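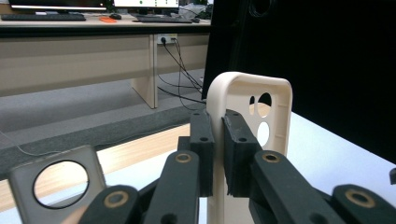

Cream plastic phone case

Can I copy most of my returns terms from a template?

tinshed_maker
Hi all, first post here so be gentle! I run a very small online shop out of the spare room in Derley. It's mostly sewing and craft bits, with a few cut-to-length things like webbing and elastic. I've had it going on Cellow since February and until last Monday my terms and conditions were one paragraph that basically said "email me if something's wrong".

Then a customer ordered a big lot of webbing, $190 worth, cut to the lengths she'd typed in. She got it, decided she'd measured her ute tray wrong, and wants her money back. She was perfectly nice about it. She also pointed out that my page says nothing at all about cut lengths, and she's right, it doesn't.

So I bought the Gendex template pack, and crikey. The main document is 2176 words before I've put my own name in it. There's a section on "affiliates", which I don't have, and a section on subscriptions, which I don't have either. The returns part says "all sales are final and no refunds will be given under any circumstances", and that feels a bit rough. My partner reckons just leave it all in, more is safer. I'm not so sure.

What I'm after:
Can I say no to refunds on cut lengths?
Is that "no refunds under any circumstances" line even allowed?
Do I have to leave in the bits that don't apply to me?

I'm a sole trader with an ABN, only posting within Australia, if that matters. Thanks heaps.

bobbin_and_twine
Take out the no refunds line tonight, before you do anything else. You can't contract out of the consumer guarantees in Australia, and telling people they've got no refund rights at all can land you in strife by itself, even if you never knock anyone back. If the goods are faulty, or don't match what you described, the customer has rights and your terms don't change that.

Change of mind is a different kettle of fish. You don't have to offer it unless you've said you will. Her measuring wrong is change of mind as far as I can see, provided you cut what she typed in. So yes, you can say no on cut lengths, and plenty of fabric places do. Just say it where people will see it. I've got mine in the terms and again right under the box where they type the length – that second one has saved me a lot of emails. Mine reads:

"We cut this to the length you enter, so please check your measurements first. We can't take back cut lengths if you change your mind. If we've cut it wrong or it's faulty, let us know and we'll fix it."

As for your webbing lady, you might be in the right but I'd still meet her partway. Your page was silent and she's been polite. I gave store credit the first time it happened to me and she's ordered from me plenty of times since. Your call though!

On the extra sections: cut them. I started from a Gendex pack too and got mine down to 543 words. It has who I am with the ABN, how ordering works, prices in Australian dollars, postage, cut lengths, change of mind on everything else, faulty stuff, privacy link, and how to contact me. If you leave in a subscriptions clause, sooner or later someone will write in asking to cancel theirs. Ask me how I know.

One more thing while you're in there. Check what your terms say about when the order becomes a proper contract. I have mine as when I send the dispatch email, and not when they pay, so if my stock count is out I can refund and say sorry without a barney. I don't think it lets you off everything, but it's clearer for both sides.

oldmate_wagga
just copy one off a bigger shop mate, everyone does. I used the Gajdoš one for my fishing gear and changed the name, never had a drama

bobbin_and_twine
Please don't copy another shop's page word for word. Somebody wrote that and probably paid for it, so there's copyright to think about. It'll also be full of promises that suit them. A lot of the big ones offer free return postage, and you'd be stuck with that the minute you published it.

tinshed_maker
Thank you! The line is gone, and so are affiliates and subscriptions. I've offered her store credit for half and she's happy with that, she's going to use the webbing for something else anyway.

I've put that wording under the length box (hope you don't mind, I changed it around a bit) and I've added that I reply to faulty item emails within 5 business days. Is that too slow? I do this around a day job and didn't want to promise something I can't stick to.

bobbin_and_twine
Go for it, use whatever you like. The reply time's fine by me. I'd say two if you can manage it, but a slower one you keep to is better than a quick one you don't. And keep a dated copy of the old page somewhere, because the orders placed under it still go by what it said at the time.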